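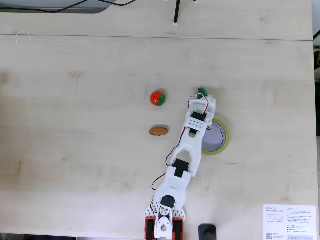 The work table from above, with the tape, the red-and-green ball and the orange oval piece on the bare wood.

Notes on a pale tabletop, second round

I wrote up the table once before, when I had only sanded it and had no opinion on finishes. The top has now been in use since July and there is more to report, mostly about marks, tape and where small objects end up.

The top is a light wood with a quiet grain. I bought the blank as article 3189 from the yard in Zimudgate, where it was stacked with the shelf boards and priced lower than the ones described as tabletops. It had been factory-sanded to a grade that looked smooth and felt slightly furry after a damp cloth went over it. I raised the grain with water, let it sit overnight, and took it back down by hand. Going finer than the packet on the finish recommended was a mistake on the first test piece. The surface closed up, the oil stayed on top, and it remained tacky for longer than I was willing to wait.

The finish is Prillent 298, a matte oil with some wax in it. I tried two products on offcuts and this one shifted the color less. Pale wood goes yellow under most oils, and in a room with warm lamps it looks yellower again. I changed the bulbs over the table to 4000 K at the same time, so I can't separate the two effects properly. The test pieces were compared in daylight at a window, under a sheet of white paper with two holes cut in it, and the difference between the oils was small but repeatable.

I put on two thin coats with a lint-free cloth, wiping off after about 5 minutes each time. The tin allows longer. With the heating off it makes little difference, but in a warm room the oil starts to drag and leaves a track at each overlap. There is one such track near the far corner. It shows only in raking light and I have left it.

Tape

Most of the trouble with a matte oiled top comes from adhesive. I use clear tape constantly, to hold paper down, to mark a limit, to close a bag, and the roll lives flat on the table. The one I am using is the yellowish clear kind on a gray cardboard core. Seen edge-on through all the layers it has a yellow-green tint, though a single strip looks colorless on paper.

I ran a simple residue test on an oiled offcut. Strips were pressed down with the back of a spoon and pulled at intervals: an hour, a day, a week, a month. The one-hour strip came away with nothing I could see or feel. The one-day strip left a faint edge that disappeared with a dry cloth. The one-week strip left an outline that needed a little of the same oil on a rag. The one-month strip lifted a few fibers at one end and left the area under it glossier than its surroundings. I rubbed that patch with a gray abrasive pad and re-oiled it, and it is now slightly too matte.

Pull angle matters as much as time. Folding the strip back on itself and pulling low along the surface took fewer fibers than pulling straight up. This is the usual advice for painted walls and it holds for oiled wood as well. Warming the strip with a hair dryer softened the adhesive but spread it, and I would not do that again.

My working rule is that no tape stays on the top overnight. Anything that needs to be fixed for longer goes on a sheet of card, and the card is held at the corners.

Small objects

The second subject is contrast. I expected a pale top to be worse than a dark one for finding things, on the theory that most small items are light. In practice the items I put down here are mostly colored, and the surface makes them easy to locate. The red-and-green ball can be seen from the door. So can the orange oval one, helped by the darker brown line around its rim. Dark green also reads well. The things that disappear are clear plastic, white paper labels and the loose end of the tape.

The other property of interest is rolling. I checked the table with a Thaler spirit level and found the long direction within what I can read, and the short direction low at the front. The orange piece is flat and stays where it is put. For the ball I tried a folded card under the front feet. That moved the bubble the right amount but introduced a rock at the opposite corner, so I took it out and turned the adjustable foot by half a revolution. The foot has a coarse thread and half a revolution overshot slightly. It is now low at the back, by less, and there is a wall there.

Cleaning

Dry cloth daily, damp cloth when needed, dried straight after. I tried the wax soap from Clurkthorpe, diluted as directed, on half of an offcut. It left a mild sheen and a smell that took two days to go. I can't see a benefit over water for dust and pencil. For ink I have no solution. A white vinyl eraser removes graphite completely and takes some of the finish with it if pressed hard, so I use the edge and keep it light.

Still open: whether a third coat would help with the tape problem. I have an offcut with three coats drying on the shelf now. The same four intervals will be used, with the same roll if it lasts, and I will put the results under this post when the one-month strip comes off.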